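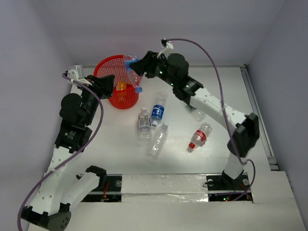

Aug 13, 2025

Bottles, second session. Present: me, Ingegerd Lindholm for the first half.

Went through what we have before starting. The bottle set has been sitting in two carrier bags under the bench since the spring and had got mixed up with other people's empties, so I tipped it all out on the floor and sorted it again. The bags held 36 bottles. I threw out nine: split necks, missing caps, one with something growing in it. The rest went back in one bag, with the cap screwed on each. Please keep the caps on. A bottle without a cap behaves differently when it lands in the basket and we then can't compare it with anything from last time.

Took the session's bottles from the top of the bag. All clear plastic, mixed labels and mixed caps. I didn't try for a matched set this time. Bendik wanted a matched set in the first session and we ended up learning a lot about one kind of bottle and very little about bottles.

Basket is the red round one, same as before. It had been borrowed for offcuts and came back with sawdust in the mesh, so it went under the tap and was left to drain on the sink while we sorted. The walls narrow towards the bottom and that matters more than I had written down earlier. The first couple of bottles take whatever angle they like. After that each one leans on the others, and the space at the bottom is used up well before the space at the top. If a bottle goes in on its side early it can bridge across and then everything above it sits too high.

Notes as we went:

- Upright or nearly upright is the best way in. Cap up or cap down makes less difference than I expected, as long as the bottle goes in steeply.

- A bottle let go too far to one side catches on the rim. The rim is thick and smooth and the bottle slides off it either way, in or out. Did this five times in the first hour, three of them went out.

- Basket wants to be near the back of the table. We tried it further forward in October and kept knocking it when reaching past. Mark the spot with pencil on the table, not tape. The tape we used last year left glue behind and it took Ingegerd most of an afternoon with Fekuvley spray to get it off.

- Lay the bottles out with a hand's width between them. When two are touching, the pick on one sends the other rolling, and a rolling bottle on this table doesn't stop until it meets a wall.

On that: the table is not level. I had suspected it and put the short spirit level on it at the break. It falls slightly to the right. Ingegerd folded a bit of card under the leg, which improved it, but card gets squashed, so this needs doing properly. There are adjustable feet in the Stekley box on the top shelf, or there were.

Labels came up again. On several bottles the label has been handled so much that it has gone wrinkled under the fingers and shifts when you squeeze.
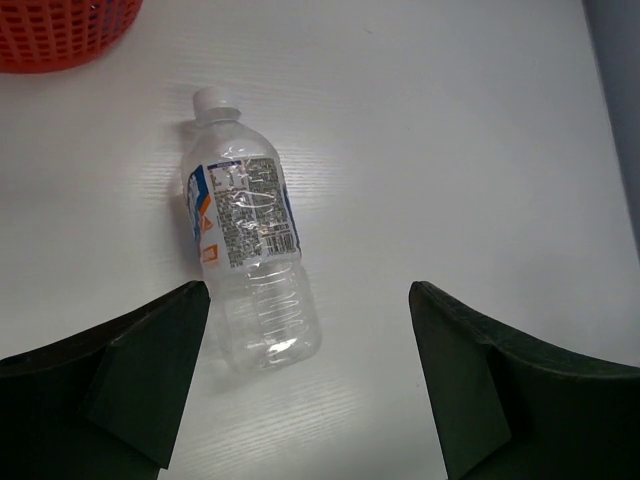

The grip I prefer is round the middle, across the label, even so. Higher up you are on the shoulder, where the plastic slopes and there is nothing to hold against. Lower down you get the ribbed part, which is stiffer and fine for grip, but the top of the bottle then swings about and you lose the steep angle into the basket. So the middle, and squeeze gently. The thin ones buckle. Once a bottle has a dent it keeps it, and it will fold in the same place the next time. I have started putting a dot of marker on the cap of any that have buckled, so they can be retired together.

Ingegerd asked whether we should put a little water in each one to settle them. We tried it with one from the bag, a couple of fingers deep. It stopped the rolling at once. It also made it a different job, and if a cap is loose we have water on the table. Decided to leave them empty and keep the idea for later. Bendik should have a say in it too, he did the water trials at Forsberg and has the notes.

After the break we did six full clears of the table, each from a fresh layout. Times are on the sheet on the clipboard, I won't copy them here. The slow part every time was the last bottle or two, when the basket was already crowded and there was one gap left to aim for. 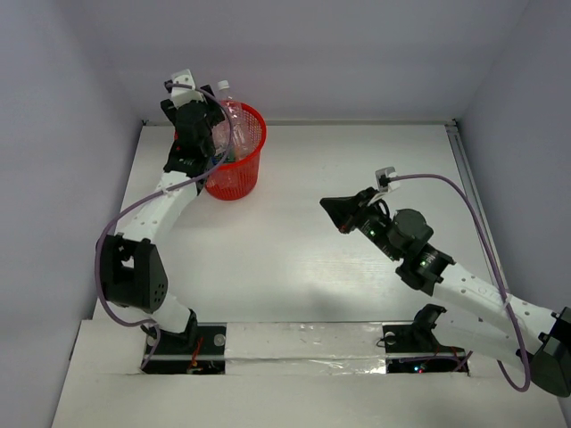 Basket at the back of the table, one bottle in it, standing with a slight tilt.

Ingegerd left after the third clear. I did the others alone and the layouts are probably less varied for it, I noticed I was putting bottles down in much the same places. Next time the other person should do the laying out, or we draw positions on slips of paper.

To do:

Adjustable feet for the table. If they aren't in the Stekley box, order from Cosbridge with the other bits.

More bottles. Ask in the kitchen, rinse them, dry them overnight with the caps off, then caps on.

Second basket of the same size so we aren't emptying one between clears. Straight sides if possible, to compare.

Ask Bendik about the water notes.

Wipe the table down. Didn't get to it.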